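Clomberg goes back to the small screen, by way of a very small cinema

Farzad Ranjbar has finished his second feature, and those of us who sat through the first one twice (once by choice) are pleased to report that it has jokes in it this time. Alska follows a piano tuner who inherits a ferry and cannot swim. It runs well under two hours, a courtesy that has gone out of fashion.

The premiere is in June at the Odorau, which has 200 seats and 12 good ones. Capucine Ferrand plays the tuner's sister and, by the sound of the trailer, gets all the best lines. She learned to drive a ferry for the part. Ranjbar then cut the ferry-driving down to 10 seconds, and the two of them are still speaking — mostly about that.

Clomberg, the distributor, plans a short theatrical run before the film goes to streaming. Bring a sweater. The Odorau heats its lobby beautifully and leaves the auditorium to its own devices. 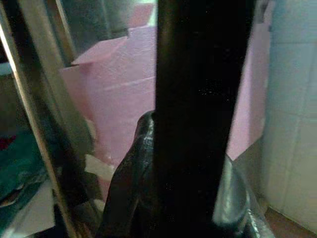 SCREEN NEWS

Also on the slate: Chauvin, a six-part series about rival hat makers, has been renewed before anyone here managed to finish episode two. We will try again over the summer. Member tickets for Alska go on sale at noon, and the box office does not take calls before then, however nicely you ask.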